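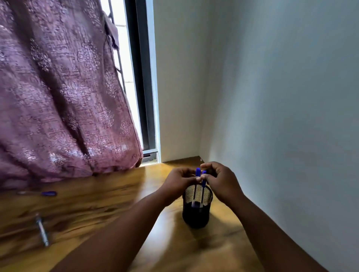 Dildale, October 2024

Quick notes from the big tidy of the corner room, up at last. Sorry for the wait, it's been one of those months.

For those who missed the emails: the corner room is the small one at the end of the Scanlon side, desk built into the corner, window, shelf on the wall. It gets used for everything. Phone calls, sewing in the name labels, stuffing envelopes for the Clillolix mailing (more than 3,000 letters last time, all folded at that desk). It hadn't had a proper going over since April and it was starting to tell.

**The desk**

Blue pens going back in the black mesh holder, two at once. Caps up please, so we can see what colour we're picking out. A third one still lying on the desk by the left edge, waiting its turn.

Rule for pens from now on — if it doesn't write on the first go, try it once more on scrap, then bin it. Don't put it back for the next person to find out. We had a whole drawer of dead ones in the spring and it took an age to get through them.

The wood comes up nicely in the light from that window. Please keep it to a barely damp cloth and then a dry one, always along the grain. No spray polish. It leaves a film and the envelopes stick to it. Mugs on the coasters, coasters in the top drawer of the grey cabinet in the corridor. (There were eight coasters. There are now 4. If you have one at home, no questions asked.)

What belongs on the desk:

- pen holder
- the phone
- one notepad, not five
- whatever you're working on, and it goes away with you when you leave

Scissors, staplers and the long ruler live in the cupboard across the hall. Label maker too, when its found.

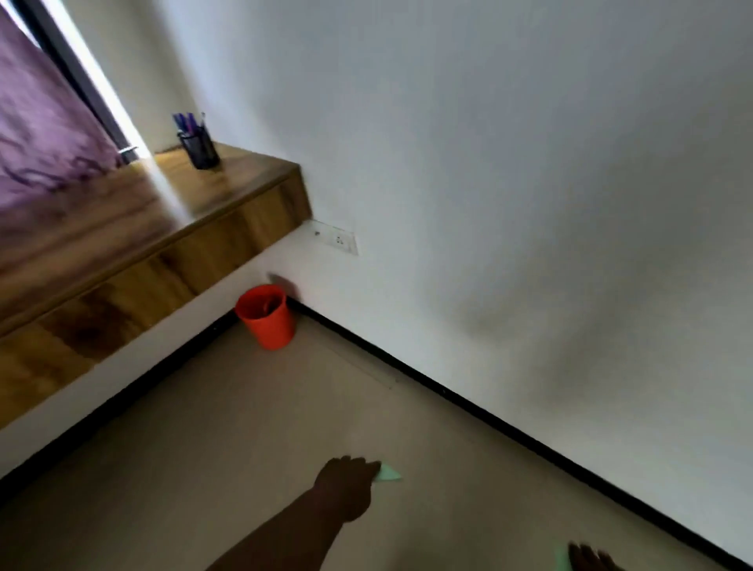 Skurnano House — Front Office & Rooms Team

Down on the floor with the pale green cloths, one under each hand. Slow job along the bottom of the wall but the mop never really gets into that edge, it just pushes the dust up against the black skirting and leaves it there.

Way to do it, for whoever has the next turn: dry cloth first to pick up the fluff, then warm water with a drop of washing up liquid, wrung right out. Start by the red bin and work along. Change the water when it goes grey, not when you've finished. Fold the cloth in quarters and you get a clean face each time.

Then there's the wall. That big grey smudge low down has had a few people asking, so, for the record — it's on the list. Plan is to try a soft sponge and plain water first, very gently, and if that makes it worse we stop and get the paint out. Please don't go at it with the scouring side. White paint in there is thin and you'll end up with a shiny patch that shows more than the mark did. There's half a tin of the white in the store, shelf marked 283, with a small roller next to it.

Few other bits while we're here:

- **The bin** gets emptied by whoever is last out. Spare liners are in the store, not in the bottom of the bin, they only get mucky there.
- **The shelf** is for things in use this month. Anything older goes in a box with a date on it. Boxes without a date will be opened and shared out!
- **Light switch** — wipe the plate with a nearly dry cloth, never spray it. Same for all the switches on the corridor.
- **Green cloths** are for floors and skirting in this building. Yellow for desks, blue for the kitchen. They go in the wash on their own at 60, no fabric softner, it stops them picking anything up.

Store cupboard code hasn't changed. If the key for the outer door isn't on its hook ring the front desk on extension 811 and they'll let you in.

Next up is the kitchen, date to follow once the new taps are fitted. Bring old clothes. There'll be tea and probably the good biscuits.

Thanks all who came and got down on their knees for it. Rota for the next few weeks is on the board by the stairs, pencil only.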